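Minutes, Totwood Swap Shelf, June meeting

Okay, hello everybody, I'm typing these up on Wednesday night with a cup of tea, so forgive the rambling! We started at 7:15 in the back room at Grosham and had the tables to ourselves until nine.

Last meeting's minutes were agreed, once I'd fixed the bit where I wrote "shelf paint" and meant "shelf paper" (oops).

Money. We have $567 in the account. The Prydderch hall wants $240 for the fall sale, same as last year, and we all said yes pretty fast. I'll send the check.

Donations. This took up most of the evening, and I loved it. The Cistatum boxes are nearly all sorted, and we spent ages on the bathroom and bedroom bits.
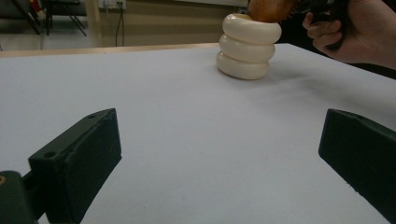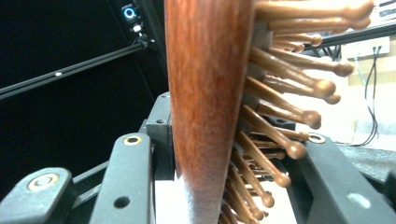
Pricing got a little heated, in a nice way! One side of the room wanted everything small to be a dollar, and the other side (me, mostly) thought the better pieces should go on their own tray with a proper tag. A brush with wooden pins and a glossy reddish-brown handle is just not a dollar bin item, and I said so more than once. We voted, and the tray won. The three cream rings stay together as one lot, stacked, and go on the tray too. Price to be settled next time, since we'd run out of steam by then.

Plastic combs and anything with a cracked handle go straight in the dollar bin, no discussion.

Flyers. We printed 1,593 last year, which was way too many, and I still have a box of them under my stairs. Smaller order this time. I'm getting a quote from the print shop in Totwood.

Any other business. The back room key sticks, so lift the door a bit as you turn it. Also, please bring tissue paper if you have any at home, clean and not too crumpled!

Next meeting is in July, same room, 7:15. I'm bringing lemon bars.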